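# Room turnover, unit 156: litter pickup

Sorting notes and photos for the furnished bedroom at Robichaud. Bagging order is paper first, then wrappers, then bottles and cans.

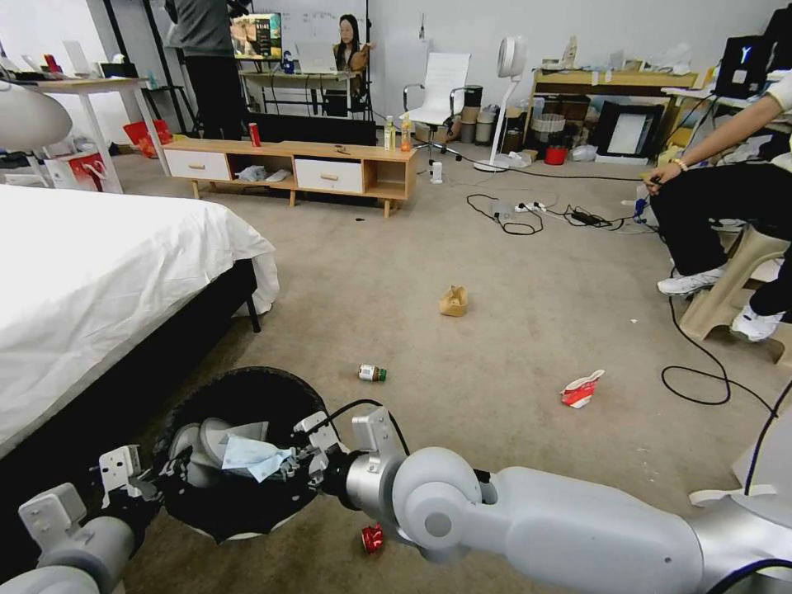

Paper goes in the round black bin at the foot of the bed. Cans and bottles are kept separate, including those on top of the TV cabinet. Check the open cubby shelves before closing out the room. Carpet is vacuumed last, after the bin is emptied and relined.

Linen change is logged on its own sheet. Bin liners are stocked in packs of 5; leave 2 spares per room.

Checklist maintained by Hanneke Mulder. Revised 2018-09-07.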